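Getora Wipe-Clean Tablecloth, Rose Trail
From the Fidcombe Home range

I've been selling table linens out of my little shop in Wernon for 18 years, and this is the cloth I take home myself. I have 2 of them, so there's always one on the table and one in the drawer (okay, usually in the laundry pile).

It's a soft cotton with a thin matte coating on top, so it hangs like fabric and doesn't have that sticky shower-curtain feel. Coffee, gravy, washable marker, all of it comes up with a damp sponge. I did lose a fight with turmeric once, so go easy on curry night!
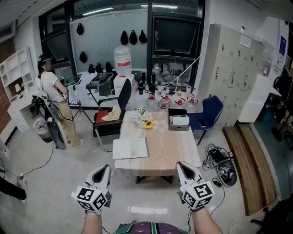

The coating also takes the noise out of plates and mugs, and I love that at breakfast. If your table is on the low side, go for the smaller size or you'll have cloth puddling on the floor and somebody's foot in it. Measure the top and add 5 inches on each side for a nice everyday drop.

Folds from shipping drop out overnight. If you can't wait, iron the back on low with a dish towel in between. Please don't iron the front. I've done it, and it smells awful.

Details
Item no. 211
Cotton with matte acrylic coating
Rectangle or round, hemmed edges
Machine wash cold, gentle, line dry
No bleach, no dryer

Goes with: the Mustonen napkins in oatmeal or the dusty pink. I like the oatmeal better, but the pink sells faster every single time.

Shipping: Orders in before noon go out the same day. The round ones are running low and my next delivery isn't until October, so send me a note if you want one held.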